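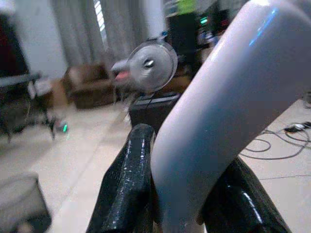 Unit 2: Dry Sweeping of Tiled Floors
Fladumeck Institute of Household Services
Course handout, February intake
Instructor: Ritva Juntunen

Purpose of the unit

Students will learn to clear light litter from a hard, glossy floor with a hand broom and a long-handled dustpan. The unit precedes vacuuming and damp mopping, and must be passed before either is attempted.

Preparation

Place the wastebasket on the open floor within one step of the work. Set the vacuum cleaner and any mats to the side. Chairs and small stands are moved only if litter lies beneath them.

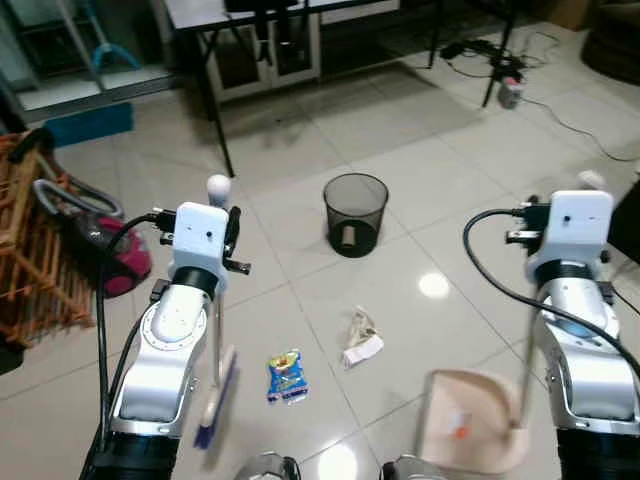
The broom is held in one hand and the dustpan in the other throughout the exercise. Changing hands in the middle of a stroke is marked as a fault. Wrappers and paper are taken up first, and fine dust is left for the second pass.

Position of the pan

The pan must lie flat. If the front lip is raised, crumbs pass under it and collect in the grout lines. Use short strokes toward the lip and lift the bristles only slightly between them.

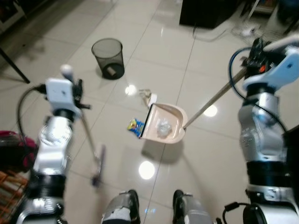

Figure 3. Dustpan flat on the tiles, with a blue snack wrapper at the lip.

Light plastic tends to slide back out when the pan is lifted. Tilt the handle so that the load rests against the rear wall, then carry the pan low to the basket. 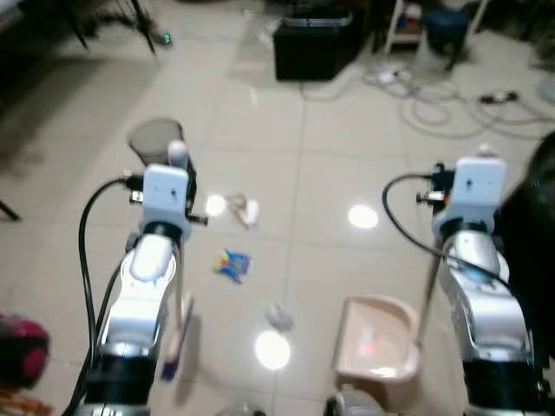 Polished tile calls for particular care in inspection. Students should view the floor from at least two sides before reporting it clean. Where lamps reflect as bright round spots, a pale crumb near the broom is easily overlooked, while a wrapper in blue, yellow and red is found at once. Sointu Manninen will demonstrate the second viewing position on Friday in Room 13.

Reading: Pesonen course book, chapter on hard floors. The practical sheet is returned to the Stamden office, Box 500.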